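Search this site Search Go

Teaching by Hand: The Table Clearing Sessions

12/21/24
By the Tadance web desk

The gallery covers the home part of the Rivutside project, in which people show a robot how to clear a cluttered table. Each demonstration is done with hand-held grippers. The person squeezes, lifts and sets down, and the recording is later used to train an arm. Recording began in May and the set now holds 3,774 demonstrations.

Table clearing is the task we get asked about most. Bags and wrappers bend, fold over each other and hide what is underneath, so there is no single right place to grab. The people recording are told to work at normal speed and to pick whatever they would pick with their own fingers. 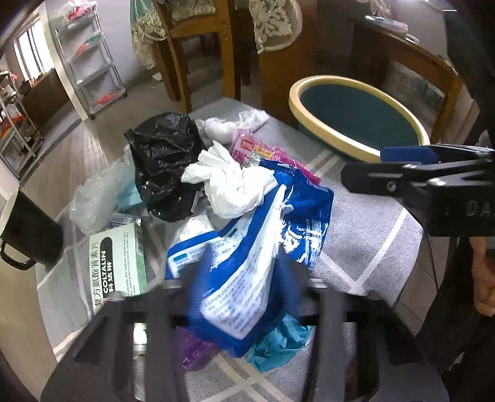 Soft packaging makes up most of the set. Boxes and cartons are easier, but they are left in the pile on purpose — an arm trained only on bags tends to squeeze a carton too hard. Shiny plastic is the other problem, as highlights move when the gripper moves.

Both hands are used. One gripper can hold the pile still while the other pulls a piece free, and people settle into this without being told. New recorders do 50 practice picks before anything is kept.

Remote control was tried first, at the Elitz workshop, with an operator driving the arm from a desk. It worked, but each pick was slow and folded film was hard to judge on a screen. Those recordings, 2,000 of them, are still used for the placing part of the task.

The home recordings were made in six houses, on the tables people eat and work at. Lighting and furniture were left as they were. The Fragkou sorting set, with hard objects only, has its own page and will be updated after the winter break.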